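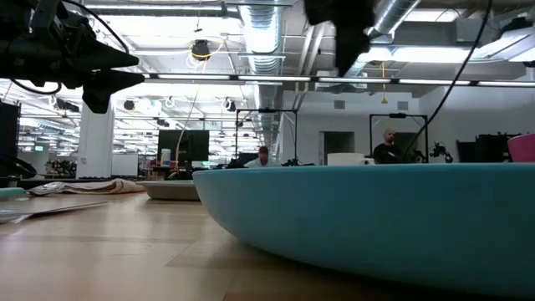
Unit 7, page 2

Brines and Dry Salting for Home-Preserved Vegetables

These notes go with the Tuesday session at the Steretgate kitchen. Read them before you come. We will not go over the arithmetic again in class, so work through the brine section at home with a pencil.

Two methods

Vegetables for fermenting are salted in one of two ways. In dry salting, the salt goes straight onto cut vegetables and draws out their own liquid. In brining, salt is dissolved in water first and the vegetables are covered with it. Cabbage, grated carrot and sliced turnip give up enough liquid for dry salting. Whole cucumbers, green beans, cauliflower and radishes do not, and they need a brine.

Soft vegetables such as zucchini can be done either way but seldom keep their texture. We leave them out of this unit.

Choosing salt

Use plain salt with nothing added. Canning salt and plain sea salt are both fine. Table salt often has an anti-caking agent that can make the brine cloudy, and some people taste the iodine. Neither will ruin a batch.

Weigh it. A tablespoon of fine salt and a tablespoon of coarse salt can differ a good deal in weight, and most of the oversalted jars we see at Steretgate were measured by the spoon. If your scale reads only in whole ounces, borrow one that reads in grams for this unit.

Dry salting: the calculation

Trim and core the vegetables before weighing, not after. Use salt at 2 percent of the trimmed weight.

Trimmed weight in grams x 0.02 = grams of salt

For 900 grams of shredded cabbage that gives 18 grams. Write both numbers on the label. You will want them if the batch turns out well and you would like to repeat it.

Toss the salt through with your hands and leave the bowl for half an hour. Then squeeze and press until liquid collects at the bottom. Young cabbage takes a few minutes. A head that has been stored since fall may take much longer, and if it still looks dry you can top up with a little 2 percent brine. Do not top up with plain water.

Brining: the calculation

There are two ways to figure a brine, and recipe books do not always say which they mean.

The first way counts only the water. A 5 percent brine is 50 grams of salt in 1,000 grams of water.

The second way counts the water and the vegetables together. Put the empty jar on the scale and set it to zero. Add the vegetables, then water to cover, and read the total. Multiply by the percentage you want, pour the water off, dissolve the salt in it, and pour it back.

The second way is slower and gives a steadier result when the jar is packed tightly. In this course, "brine strength" means the first way unless the sheet says otherwise. The Pirura worksheet uses the second way throughout, so check the heading before you copy a figure from it.

Strengths used in this unit

Carrot sticks, 3 percent
Green beans, 4 percent
Cauliflower and radish, 4 percent
Small whole cucumbers, 5 percent

Packing

Wash the jar in hot soapy water and rinse well. Put garlic, dill and whole spices at the bottom where they will not float. Pack the vegetables upright if they are long. Leave headspace at the top, since the liquid rises once fermentation is under way.

Everything must stay under the liquid. A glass weight, a small jar or a folded cabbage leaf will hold it down. Seeds and bits that drift up should be skimmed out in the first days.

First 72 hours

Keep the jar at cool room temperature, out of the sun, on a plate to catch overflow. Look at it once a day. At 72 hours you should expect small bubbles along the glass, a slightly sour smell and some cloudiness in the brine. A cold kitchen will slow all of this down. Give it more time and do not add salt.

A thin, flat white film is usually kahm yeast. Skim it and press the vegetables back under. Fuzzy growth of any color is mold, and so is anything raised or dry on top. Throw the batch out. The same applies to a rotten smell or slimy vegetables. Do not taste to decide.

Start tasting the dry-salted cabbage after a week, using a clean fork each time. Move the jar to the refrigerator when you like it. Cucumbers are often ready sooner in warm weather.

Common mistakes

Salting before trimming, then throwing away a third of the weight with the core.
Mixing the two brine calculations in one recipe.
Closing the lid tight during the active days and forgetting to vent it.
Cutting the salt by half for health reasons. If you want less salt, rinse the portion before serving.

Bring to class

A kitchen scale, a clean quart jar with a lid, an apron, and a cabbage of any kind. The kitchen supplies salt. Work in pairs, 6 pairs to a session.

Homework

1. You have 1,250 grams of trimmed cabbage. How much salt do you need?
2. A jar holds 600 grams of cauliflower and 500 grams of water. Work out a 4 percent brine both ways and note the difference in grams.
3. Find a pickle recipe at home that gives salt in spoons. Weigh the amount and work out the strength.

Hand in the answers at the start of the next session.

Related handouts
Unit 6: Vinegar Pickles and Acidity
Potgieter Relish, Small Batch
Pirura Worksheet: Total-Weight Brines
Storing Root Vegetables Through December
Ovirik Flatbread with Sour Cabbage
Jar Sizes and Lids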